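Keeping the old workstation

In August I finally sat down and decided what to do about the computer under my desk. It is a secondhand desktop workstation, a Dell, and I have used it for nearly all of my paid work since I went freelance. Every year I think about replacing it, and every year I look at prices and put it off.

What I do on it is dull. I keep a large catalog of scanned parish maps for Theodorakopoulos, a small map seller, and I clean up the scans, stitch the sheets together and write the index entries. The files are big but the work is slow, and most of the time the computer is waiting for me. The one thing that takes real power is the stitching, and I start that before supper and look at it in the morning.

So the question was whether to spend money on a new machine or a little on this one. I got a quote from Flikcombe for a new tower set up the way I wanted it. It came to 716 dollars more than I had set aside, and that was before a monitor cable I would also have needed. The refurbished one they offered instead had less memory than mine does now.

I wrote down what bothered me about the old one. The fan got loud in the afternoon. It took a long time to start. Twice it had shut itself off during a long stitch, and I lost the night's work both times. The speed of the programs themselves wasn't on the list, and I had to admit that once it was up and running I rarely thought about it.

The shutdowns sounded like heat to me. Old thermal paste is a common cause, and a tube of the stuff costs less than lunch.

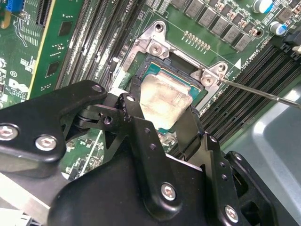
Birsen Kaplan read a draft of this and told me I was leaving out the electric bill. Her point was that an old workstation left on all night costs money every month, and that anyone comparing it with a new one should put that on the same sheet of paper. She also thinks I should have priced a used office desktop and not a new tower.

Fair enough. I borrowed a plug-in meter and left it on the machine for 24 hours, with one long stitch and a normal day of index work. The cost was lower than I expected, mostly thanks to the hours it sat idle. If I ran heavy jobs all day it would be a different answer. I did change the sleep setting, which had been off for as long as I can remember, and I now shut the machine down on weekends.

The slow start was the hard drive. I moved the system to a solid state drive and kept the old disk for storage. Copying everything took most of a Thursday, and I had to do it over when I found I had left out the folder with my fonts. Check your fonts first. Mine were in three places, one of them a folder called "new misc." 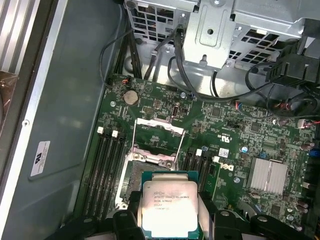
Backups were the other half of the job. I had been relying on one external drive that lived next to the computer, so a leak or a burglary would have taken both. I now keep 2 copies, one here and one in a drawer at Eftychia Mitsotakis-Vlachou's place across town, and we trade drives when we meet for coffee. I looked at Nutari for online storage as well, but with scans this size the first upload would have run for weeks on my connection.

The whole map catalog is 690 sheets at the moment, with more promised in the fall. I have started checking each sheet against the index as I copy it, and that has turned up a few with the wrong parish name. Those are my mistakes from the first year. I am fixing them in the evenings, a few at a time — it is slow going, and some of the handwriting on the originals is terrible.

I have put the money for the tower back in savings and will look at it again next summer.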